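Conservador de vacinas Evmont 412
Refrigeração para salas de vacinação e postos de saúde

O Evmont 412 é um equipamento de refrigeração vertical destinado à guarda de imunobiológicos entre +2 °C e +8 °C. Dispõe de câmara interna de 412 litros, circulação forçada de ar e porta de vidro triplo com fecho automático. O controlador regista a temperatura a cada cinco minutos e conserva 900 leituras em memória interna, que podem ser exportadas por porta USB.

O alarme sonoro e visual é acionado sempre que a temperatura sai do intervalo programado, em caso de porta aberta ou de falha de energia. A bateria de reserva alimenta o controlador e o alarme, mas não o compressor – as unidades sem gerador devem prever caixas térmicas para a transferência das doses.

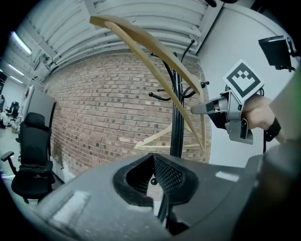
A instalação exige superfície nivelada, tomada exclusiva com ligação à terra e afastamento mínimo de 100 mm em relação à parede posterior. O equipamento não deve receber luz solar direta nem partilhar circuito com autoclaves. Bengaleiros altos de metal, com braços curvos e cabides de madeira pendurados, devem ficar fora do raio de abertura da porta, e o mesmo se aplica a biombos e carros de apoio. A grelha inferior de ventilação permanece desobstruída.

Antes da primeira utilização, o aparelho funciona vazio durante 24 horas, com verificação por termómetro calibrado. As vacinas são dispostas em tabuleiros perfurados, sem contacto com as paredes da câmara, e os lotes de validade mais próxima ficam à frente. Não é permitida a guarda de alimentos, bebidas ou amostras biológicas.

Dados técnicos
Capacidade bruta: 412 litros
Consumo nominal: 472 W
Tabuleiros: seis, reguláveis
Alimentação: 230 V, 50 Hz
Cor: branco

Acessórios opcionais: sonda adicional Chaturvedi, módulo de alerta por SMS, rodízios com travão.

A distribuição e a assistência técnica são asseguradas pela Hostton, a partir do armazém de Kunemville. Pedidos de proposta: Delia Benítez, departamento comercial. Calibração e certificados: Soledad Ojeda, serviço técnico. As encomendas institucionais recebidas até ao final de maio beneficiam das condições da tabela em vigor.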